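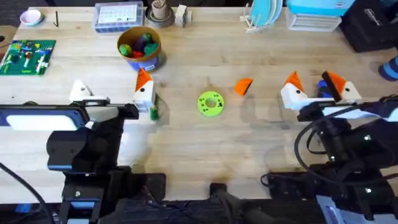 So I finally wrote down our bench rules. It took me most of April and way too much coffee, and the whole thing fits on one page, which is a little embarrassing! But I've had a few emails asking how we run the two-arm table at Clirkby, so I'm putting the short version up on the blog.

Some background first. Skestudau is our name for the tabletop project (please don't ask me how to pronounce it, we all say it differently). Two arms, clamped to the front edge of a wooden table, working on small stuff like toy birds and little bricks. They're small arms and they look friendly, and that's the trouble. You stop treating them like machines after a week or so. I caught myself reaching between them for a loose piece with the power on, and that was the day I started the page.

Rule one is clamps. Check both of them by hand before the first run of the day and again after lunch. I mean put your hand on the arm and push. A clamp that has crept a little will throw off every position you taught it, and you'll spend an hour blaming the software (I have done this more than once).

Rule two is cables. Every cable has to follow its joint through the full range of motion without pulling tight or snagging on the clamp. Move the arm slowly to its far corners and watch the loops the whole way. We used to do this only after changing something. Now we do it every morning.

Rule three took the most arguing: the middle belongs to the arms. Anything they're meant to pick up goes in the middle, bowls and spare parts go farther back, and your own stuff goes along the far edge or somewhere else entirely. Tools too. I'm the worst offender with hex keys, so that one is in bold on the printed page.

Rule four, hands out means hands out. If a piece tips over, you stop both arms, and then you reach in. Stopping just the closer one doesn't count. The folks at Losuton go further and have a second person on the stop button at all times, and I kind of wish we had the people for that.

Last one is the log. Every run gets a line, even the bad ones, especially the bad ones. We're up to 503 lines now and 109 of those are marked as stopped by hand. I'd love to get to 1000 before the fall. Write down what was on the table, who set it up and why you stopped. "Weird" is not a reason (yes, I wrote "weird" ten times, I went back and looked).

Speed limits are still missing from the page. Xia, our scheduling script, has a cap built in, but it's per arm and says nothing about both of them heading for the same spot. I'm working on that part this week and I'll post it when I've tried it out for a while.

Posted May 11, 2020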